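Bottle conditioning in a cold garage - flat after three weeks?
Posted by Naveed Virk, Sun 4 October

I bottled a brown ale in my garage and it is flat as a puddle. Proper priming sugar, clean bottles, 50 of them, all capped by hand while my brother-in-law offered encouragement from a lawn chair. Three weeks on I opened 2 and got a faint sigh. The colour is lovely. The flavour is fine, if you like your ale with the personality of cold tea. Do I wait, or do I tip the lot on the roses?

Bushra Tarar
How cold is the garage? I left a porter in mine in February and it sulked until spring. Bring the bottles inside, somewhere in the low twenties, and leave them alone for a fortnight. Tip each one over gently first to get the yeast off the bottom.
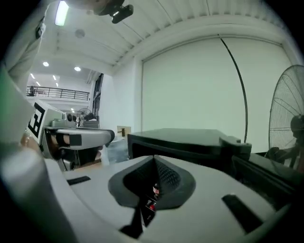
Priming sugar needs to be mixed right through the batch, or you'll get some flat bottles and some grenades. Stir slowly, no splashing. And wear something you don't mind ruining - a light grey sleeve is a poor choice around brown ale, as my laundry will testify. Keep the bottles in a lidded tub while they warm up, in case a few got more than their share.

Amna Gondal
Just drink it flat. The English do.

Gintarė Kalniņš
They don't, quite. Bushra's right about the warmth. Open one after a week, and if it's still dead, add a few grains of dry yeast to each bottle and recap. It's tedious with that many, so put the brother-in-law on caps.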